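4. Loading the film and running a test

Read section 3 first if the Deltex projector isn't up on its stand yet. Everything from here on assumes power, lens cap off, Somex screen pulled all the way down and latched.

4.1 Getting the film onto the player

1. Plug the distributor's drive into the left USB port on the Meredith player. Left one. The right port is for updates and won't show you films.
2. Wait for the green light. Big files take a while to index.
3. Press MENU, then LIBRARY, then IMPORT.
4. Pick the film. If you see two versions with nearly the same name, one is probaly the trailer. Check the running time. A 95 minute feature should not say 2 minutes.
5. Press OK. Don't pull the drive until it says SAFE TO REMOVE.

Caution: never play a feature straight off the drive. It will stutter, usually in the second half.

Note: screeners with a watermark import the same way. Locked files need the key file too, same folder, don't rename it. Expired key = gray padlock next to the title. Call the distributor, we can't unlock it for you.

4.2 Picture shape

1. Go to PLAY SETTINGS > SHAPE.
2. Choose WIDE, SCOPE or OLD (older films, the squarish ones).
3. Start the test chart. All four corner arrows should touch the edge of the screen.
4. Arrows missing? Zoom out a bit on the lens ring. Don't use the digital zoom.
5. Save as a preset. Give it a name you'll know next month, not "test2".

If people look tall and thin you're in OLD with a SCOPE file. Go back to step 2.

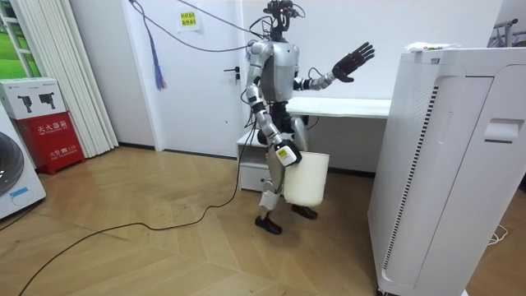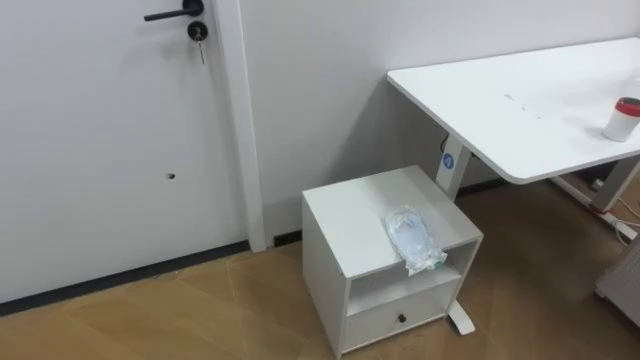
Fig. 4-1, robot with bucket. Fig. 4-2, door, key at the lock.

4.3 Subtitles

Subtitles come two ways: burned in (part of the picture, nothing to do) or as a separate file.

1. Separate file: import it like the film, see 4.1.
2. Open the film in LIBRARY, press SUBS, choose the file.
3. Jump to minute 11 or any place with steady talking. Watch a few lines go by.
4. Late or early? Use the + and - keys. Each press moves the text by 25 milliseconds. Hold the key for bigger jumps.
5. Jump to the last reel and check again. If it was fine early on and drifts by the end, the file was made for a different cut. The + and - keys won't fix that. Get the right file.

Text size: MEDIUM for most rooms. LARGE if your back row is a long way off. Walk back there and read it yourself.

Note: accents showing up as little boxes means wrong encoding. SUBS > ENCODING > UTF-8.

4.4 Sound

1. Voltis speakers on, volume all the way down, THEN connect.
2. Play the channel test. A voice says "left," "center," "right." Stand in the middle and listen for them in that order.
3. Left and right swapped? Swap the cables at the amp end.
4. Play a dialog scene. Set volume for that, not for the action scenes.
5. Play the loudest scene you know of. Nothing should buzz.
6. Write the volume number on the run sheet.

Caution: don't hot-plug the center speaker. Power down first.

A full room soaks up sound. Add a notch or two once people are in.

4.5 Building the playlist

1. MENU > PLAYLIST > NEW.
2. Add in order: house slide, shorts if any, trailers, feature.
3. Put a 300 second house slide at the top. Gives folks time to sit down.
4. Set END to HOLD BLACK, not LOOP. With LOOP set the trailers start up again over your Q&A.
5. Run all the joins once, last few seconds of each item into the next.

Trailers are nearly always louder then the feature. Set TRAILER TRIM to -4 and adjust from there.

If something freezes mid show: press PAUSE, count to five, press PLAY. Still stuck, hold STOP, reopen the playlist and choose RESUME. It goes back to the last chapter mark. House lights halfway up while you do it.

Section revised August 9, 2022 by Nilmini Sarkar. Old run sheets still work, but the SHAPE line moved to the top.

Next: section 5, Intermissions and reel breaks.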